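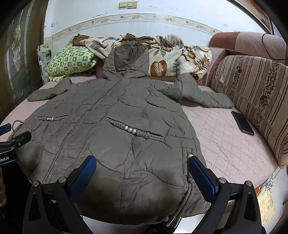

Pre-Purchase Inspection Checklist, Hand-Held Grippers and Folding Cell
Garment Handling, Phase 2
Completed by: Lewis Lamont
Status key: OK / FIX / HOLD (HOLD means no money moves)

Read the comments. Last time people read only the status column and we ended up with a conveyor that fits nowhere.

SECTION A — HAND-HELD GRIPPERS

A1. Fingers meet squarely when closed. OK
Checked on all 9 units. One of them needed a second opinion, which I also provided.

A2. Grip pads seated, no lifting at the corners. FIX
Two units have a pad starting to peel. Pads are a consumable and should be in the budget as one. They are currently under "miscellaneous," along with the coffee filters.

A3. Bracket screws present and tight. OK
Please put a driver of the right size in each case. The multi-tool from the kitchen drawer has rounded off enough screw heads for one career.

A4. No sharp edges that could reach fabric. OK
Ran a nylon stocking over every edge. Bought the stocking out of my own pocket. Receipt attached.

A5. Fingers can pick up a thin hem without taking the whole garment along. HOLD
Fine on towels. Not fine on anything with filling in it. A quilted sleeve squashes flat, springs back and leaves. Forsyth says their softer pad solves this. Forsyth may send us a pair of softer pads and we will see.

A6. Trigger force acceptable over a full shift. FIX
Acceptable for the first hour. After that my thumb filed a complaint. Budget for two operators per unit, swapping.

SECTION B — TEST GARMENTS

B1. Garment set matches what the cell will handle. FIX
The Uvard quote was priced against T-shirts. We do not have a T-shirt problem. We have a winter coat problem: puffer jackets with hoods, zippers, drawstrings with metal tips, and pockets with pearl beads sewn on the trim. Beads and metal tips both need their own line in the acceptance test.

B2. Hard trim checked before and after each session. OK
Look at beads, cord tips and zipper pulls. If a bead is missing at the end, find it before the machine does.

B3. Garment laid out on a soft surface as well as a hard one. OK
Every vendor demo happens on a steel table. People keep coats on beds. A quilted cover under a quilted jacket is a much meaner test, as the fingers have two puffy things to choose from and no opinion about which.

B4. Cords and loops clear of the gripper before starting. FIX
Needs to be said out loud at the start of each session. Written instructions have been tried.

B5. Phones, keys and bags off the work area. FIX
See B4. A phone on the bedspread is a phone waiting to be folded into a sleeve.

SECTION C — THE CELL (QUOTED, NOT BOUGHT)

C1. Emergency stop reachable from both sides. HOLD
The Metex drawing shows one stop, on the side against the wall. I asked. They are "looking into it."

C2. Guarding included in the price. HOLD
Uvard: yes. Metex: optional extra. Guarding is an optional extra in the same way that brakes are.

C3. Floor space measured by somebody holding a tape measure. OK
It was me. The cell fits with 17 inches to spare on the door side, provided the door stays shut, which it does not. Move the door or move the cell, and decide before the deposit goes in.

C4. Spare parts list priced and dated. FIX
Hutum sent a list with no prices. Metex sent prices with no list. I have considered putting them in touch with each other.

C5. Training days included. OK
Two days from Uvard, on site. Ask for them split a month apart. All the good questions come up in week three.

C6. Acceptance test written by us. HOLD
Draft: 200 picks on puffer jackets, hood up and hood down, front side up, no torn stitching, no lost trim. Hutum wants to write their own. I'm sure they do.

SECTION D — MONEY

D1. Consumables budgeted for the first year. FIX
Pads, screws, finger sets, replacement jackets. The current figure for replacement jackets is zero, a number reached by someone who has not watched a zipper catch.

D2. Payment tied to acceptance. HOLD
Half up front is what they ask. Hold back enough at the end that they still answer the phone.

D3. Grippers and cell ordered separately. OK
Order the grippers now. They are useful whether or not the cell ever arrives, and the operators need the practice.

OPEN ITEMS
Pad samples from Forsyth: chase Wednesday.
Second stop button, Metex: in writing, please, with a drawing.
Door: whoever owns the door, come and see me.
Coffee filters: move to their own line.

Reinspect in January, or sooner if anything peels.

L. Lamont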